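# ¿Merece la pena ampliar la memoria de un sobremesa viejo?

**Shoaib Satti** – 26 de marzo de 2022

¡Hola a todos! He rescatado un sobremesa de oficina y estoy encantado con él. Lo quiero para el taller de Flillano, con Linux y poco más. ¿Le pongo memoria o cambio antes el disco? Tengo 100 euros de tope.

**Anselmo Portela**

¡Qué buen plan! Yo empezaría por un SSD, se nota desde el primer arranque – de verdad, parece otro equipo. Y luego la memoria, por parejas del mismo módulo. Antes de comprar:

- Mira en el manual qué tipo de memoria admite tu placa y cuál es el máximo.
- Apaga, desenchufa y tumba la torre. Las ranuras de memoria son las largas con pestillos blancos en la Dell de la segunda foto, debajo del procesador. 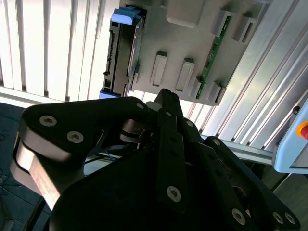
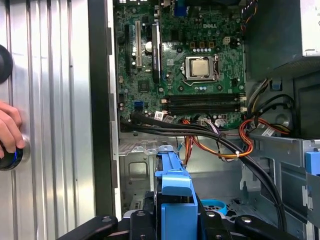 - Abre los pestillos, alinea la muesca y aprieta hasta que haga clic. ¡Sin miedo, pero recto!

**Kiani**

Yo me gasté 132 en el mío y feliz. Mira también la pila de la placa, que la mía estaba muerta y perdía la hora.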